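Does the Plate Matter? Serving Ware and Portion Choice in a Shared Student Kitchen

Project report, Food and Everyday Design
Group: Renata Riquelme, Siamak Shokri, Vilgot Moen
Supervisor: Mareike Engelhardt

Background

Our project began with an argument about leftovers. Siamak believed that people in the Trikham residence took too much food because the plates were too big. Renata believed that people took too much food because it was free. Vilgot wanted a topic that involved lunch. Our supervisor pointed out that the first two positions could be compared, and that the third was at least sincere.

The reading we did before starting was less help than we had hoped. Plenty of people have written about plate size and appetite, and they don't agree with each other. Color came up too, usually in the form of a claim that food stands out more on a plate that contrasts with it. We decided to look at both, in a small way, with the kitchen we had and a budget that Mareike described as "a bus fare."

What we wanted to find out

Our main question was whether diners would choose a different portion of the same food depending on the plate in front of them. We also asked whether they would describe the food differently. The second question was added late and ended up taking over a good part of the report.

Method

We recruited 20 residents by putting a sign on the kitchen door that said FREE CHICKEN. Recruitment closed the same afternoon. Everyone was told that we were studying lunch, which was true, and was asked to fill in a short form before and after eating.

There were two kinds of plate. One was the residence's ordinary white stoneware, heavy and chipped in ways that suggest a long career. The other was a yellow plastic plate that Renata found in the Troncoso discount store and bought in quantity. Each diner ate from one kind only. Siamak drew names out of a saucepan to decide who got which.

The food was breaded fried chicken, served plain. We had planned on rice and salad as well, but in the trial run people hid the chicken under the salad and we couldn't judge anything. Sauce was banned for the same reason. This was the least popular decision of the project, and two forms mention it under "Any other comments."

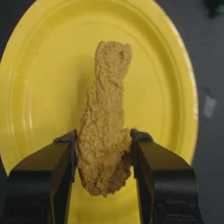 Materials: the yellow plate and the chicken

The yellow plate is round and bright lemon in color, with a flat middle and shallow ridges stepping out to the rim. We had worried that golden-brown breading would disappear against it. It doesn't, mostly because the surface of the chicken is so craggy and the plastic so smooth. What does change is the general mood. Chicken on the white stoneware looked like dinner. On the yellow plastic it looked like a birthday party for someone turning six.

Getting the pieces to match was harder. Fried chicken doesn't come in a standard shape, and a long piece that is narrow at one end and lumpy at the other is not easily compared with its neighbor. We weighed everything on Domingo Maldonado's kitchen scale and tried to give each group a fair mix. Domingo has asked us to record that the scale was returned dirty.

Results

Portion choice hardly differed. Diners in both groups tended to take one piece, look at us, and take another once we had turned away. We think being watched had more influence than the plates did, and we should have set the table up so that our clipboards were out of sight.

The descriptions were more interesting. The white-plate group used words like "filling" and "proper." The yellow-plate group wrote "fun," "snack," "picnic" and, in one case, "daycare." Several of them guessed that their chicken had cost less. It came out of the same fryer.

Limitations

Our sample was small, hungry and largely made up of friends. We changed both the color and the material of the plate at once, so we can't say which of them people were reacting to. Mareike noticed this in the first draft. We noticed it on reading her comments.

If we ran the project again, we would use white plastic plates as a third group, start later than noon, and allow sauce on the side. The remaining yellow plates are in the cupboard over the sink and may be borrowed by anyone in the residence.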